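Hallgate Bench Handling Package for Light Consumer Goods
Equipment and budget planning information
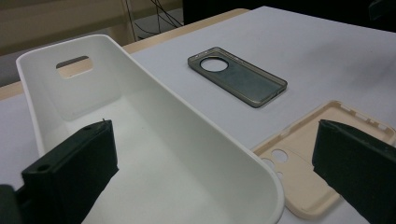 Phone cases and white tray on the work surface, seen from the gripper.

The Hallgate Bench Handling Package is intended for organizations that sort, tray, or inspect small molded goods and wish to plan the purchase of gripping equipment in stages. It is supplied by Beaulieu and supported from the Oltinano service office. The information on this page is provided for purchasing departments, production planners, and technical staff preparing an equipment request.

Scope of the package

The package covers a two-finger gripper, a wrist camera, and the mounting parts needed to join them. A hand-held version and an arm-mounted version are offered. Both use the same fingers and the same camera bracket, so a customer may begin with the hand-held version, record the handling of its own goods by its own staff, and purchase an arm in a later budget period. The robot arm, the bench, and the trays are not included and must be budgeted separately.

Typical goods

Phone cases are a common starting point for customers in the accessories trade. They are light, they vary in color and finish, and the camera openings differ from one model to the next. Clear and smoke-tinted cases should be included in any trial. Glossy rims and see-through backs place greater demands on the camera than solid colors do, and a trial carried out only on tan or black cases will not show this. Customers are asked to send samples of the most difficult items in their range — not only the best sellers — before a quotation is requested.

Trays and work surface

A plain white tray with smooth walls and rounded corners is acceptable. Customers should note that a white tray on a pale surface gives little contrast at the rim. Where the tray position is not fixed by a stop or fence, the Oltinano office recommends a colored mat under the tray. High walls reduce the space available to the fingers near the corners, and the inside depth of the tray should be given on the inquiry form.

Loose cables should be kept clear of the full reach of the tool. This applies equally to the hand-held version and to an arm installation, and cable routing should be agreed before the bench is ordered.

Prices for planning purposes

The following figures are in U.S. dollars, exclude tax and freight, and are given for planning only. A written quotation is required for purchase.

Hand-held gripper with wrist camera: 3,363
Arm-mounted gripper with wrist camera: 4,000
Conversion set, hand-held to arm-mounted: 1,732
Annual support plan, per station: 1,882

The conversion set contains the flange plate, the drive unit, and the replacement cable. Customers who are certain that an arm will be purchased within the same budget year will find the arm-mounted version less costly than the hand-held version followed by conversion. Customers who have not yet settled on an arm are advised to begin with the hand-held version, as the flange plate is specific to the make of arm.

Items often left out of the budget

Past inquiries have shown that several costs are regularly missed at the request stage:

Replacement fingers, which are wear parts and are not covered by the support plan
Even lighting over the bench
Storage for recorded camera data
Staff time for the trial period
A spare tray of each type in use

The support plan covers remote assistance, software updates, and one inspection visit per year. It does not cover damage caused by impact with trays, fixtures, or the bench. A plan may be started at any time during the first year of ownership.

Compatibility

Flange plates are available for the Keltitz series of bench arms from stock. Plates for other arms are made to order, and the drawing of the arm flange must be supplied with the order. The wrist camera connects to a standard desktop computer, which is to be provided by the customer.

Ordering and lead time

Orders for hand-held units received before noon are confirmed the same working day. Arm-mounted units are assembled to order, and the lead time is stated on the quotation. Institutions whose budget year closes in June are advised to submit the inquiry form by April, so that sample testing can be completed before funds must be committed.

Samples sent for testing are returned at the customer's expense. Inquiry forms, flange drawings, and the current terms of sale may be requested from the Oltinano service office.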